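Workshop Notes > Mending & Alterations

04/08/2020

Waxed thread day. I finally sat down with the two spools Shaohua left me (the Fekano and the Drelska) and ran them side by side on scrap twill, same needle, same stitch length. The Fekano frays at the eye if I pull a long tail — short lengths only. The Drelska behaves, but it squeaks going through and leaves wax on my thumb.

Rub counter: I gave each seam 2000 strokes on the pumice board. Fekano went fuzzy and held. Drelska looked almost new, so I kept going to 3000 and got bored before it broke! Viorica wants me to repeat it with a size 80 needle. Fine, next time.

Waistbands are still where I lose the most time. Easing the band onto the body, I get puckers every time I rush the pinning, and Natanael's trick of basting from the center back out does help (slow, though).

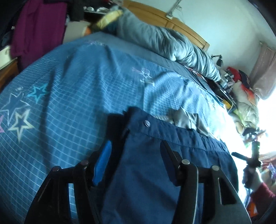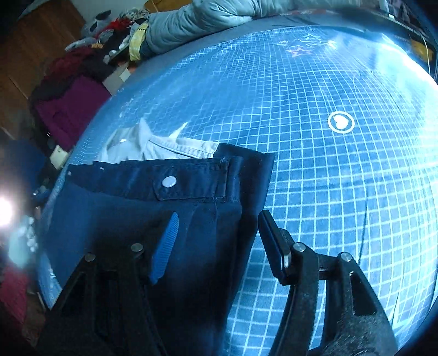
Navy cloth on the blue sheet, waistband edge and fastening.

To do

- Order more beeswax, the hard kind. Onyshchenko had it last November, ask Zlata for the number.
- Redo the rub test with the 80 needle and write down the tension this time, dummy.
- Try silk for basting? It pulls out cleaner and I have half a spool doing nothing.
- Svyatoslav still has my good seam ripper.

Filed under: Thread, Hand Sewing, Bench Tests

Recent entries
Pressing cloths, old and new
Why my buttonholes lean
Beeswax vs. paraffin

Questions? Leave a note at the Jeseletti bench | © Jeseletti Workshop | Back to top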